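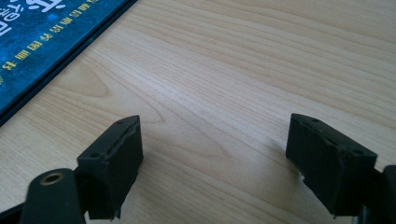 Refinishing a tabletop with hardwax oil: notes after one season

I stripped the old varnish off my desk in September and put on two coats of hardwax oil. These are the settings I used and what I would change.

Sanding

Start at 80 grit only if there is film left to remove. I went 80, 120, 150 and stopped. The can (Hasska, satin) allows up to 180, but a finer surface takes up less oil, and my test board at 220 came out patchy. Sand with the grain on the last pass, by hand, even if you used a random orbit machine before that. Cathedral figure is where swirl marks show first, so check those areas with a flashlight held low.

Vacuum, then wipe with a barely damp cloth. Let it dry overnight and knock the raised fibers down with worn 150.

First coat

Room temperature matters more than I expected. At 54 °F in the garage the oil dragged and left ridges at the end of each stroke. I moved the top indoors and the same oil spread without trouble. Pour a small amount, work it out with a white pad, wait 8 minutes, then wipe off everything that will come off. Any oil left standing on the surface cures soft and picks up dust.

Hermenegildo Esquivel commented on my earlier post that he wipes twice, with a clean cotton rag the second time. I tried it on the underside and then did the same on top. It removes more than you would think.

Lay used rags flat outdoors to dry, one layer thick, or put them in water in a metal can with a lid. Oily rags in a pile can catch fire on their own.

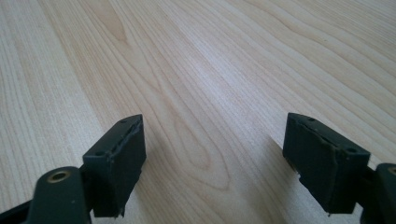 Second coat

Same method, half the oil. I waited 24 hours between coats and did not sand. Light use after two days, no water for a week.

Wear so far

The spot where my right forearm rests has gone slightly duller. One ring from a mug, gone after a rub with a little oil on a gray pad. Varnish would have resisted the ring better but could not have been repaired in one place.

I have a sample of the Killey matte version to try on a shelf next. If it levels better in a cold room I will post the test boards.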